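Armchair

An armchair is a seat for one person with a back and raised supports for the arms. The term covers both open frames, in which the arm is a rail held on an upright, and closed frames, in which the space between arm and seat is filled with padding or a panel. In general use it most often means the upholstered kind found in a living room. Dining chairs with arms are usually called carvers in British English and are treated separately.

Construction

The frame of an upholstered armchair is traditionally made of beech or another close-grained hardwood. Joints are dowelled and glued, with corner blocks screwed across the inside of the seat rails. The back legs and back posts may be cut from a single length of timber, which avoids a joint at the point of greatest load. Cheaper frames use softwood or sheet board, stapled and glued.

Seat support is provided by webbing, by coil springs or by serpentine springs. Webbing is stretched across the rails in two directions and interlaced. Coil springs are sewn to the webbing below and lashed with twine above, so that each spring is held upright under load. Serpentine springs run from front to back and are clipped to the rails. They need less depth than coils and allow a thinner seat.

Padding is laid over a layer of hessian. Older work used horsehair, coir or wool flock. Polyurethane foam is now usual, often wrapped in polyester wadding to soften the edges. Loose seat cushions may be filled with foam, feather or a mixture of the two.
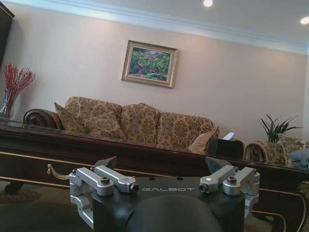 Interior at Osov, September.

Types

Three broad groups are commonly distinguished by the form of the back and arms.

The wing chair has side pieces projecting forward from the back at head height. These were intended to keep off draughts and to hold warmth from a fire.

The club chair is low and deep, with padded arms that are often close to the height of the back. Leather covers are common.

The open armchair has an exposed frame and padding only on the seat, the back and sometimes a small area of the arm. It is lighter and takes less cover fabric.

Regional forms do not always fit these groups. The Nendow chair has a closed left arm and an open right arm, an arrangement used by lace workers who needed free movement on one side. The Flelum chair is a low wing chair with a drawer beneath the seat.

Covers

Cover fabric is chosen for resistance to rubbing, for stability of the weave and for appearance. Flat weaves wear evenly and are easy to cut. Pile fabrics such as velvet must be laid with the pile running down the back and forward over the seat, or the panels will differ in shade.

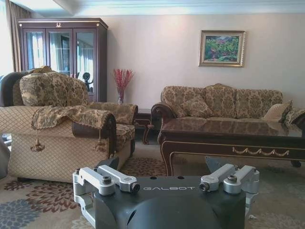 Desta Wolde

Patterned cloth requires more material than plain cloth. The repeat must be centred on the inside back and carried down through the seat to the front border. Diamond lattices are demanding in this respect, as a small error in tension bends the lines and is easily seen. Pale grounds with a fine darker lattice are widely used in living rooms. Stripes present a similar difficulty in one direction only.

Piping is cut on the bias so that it will turn corners without puckering. Three seams are normally piped on a simple cushion: the top edge, the bottom edge and the join in the border.

Dimensions

Seat height is measured from the floor to the top of the front edge, with the cushion in place. Seat depth is measured from the front edge to the face of the inside back. The Tufa pattern, a small armchair made for bedrooms, has an overall width of 60 cm.

See also

Carver chair
Footstool
Settee
Webbing (upholstery)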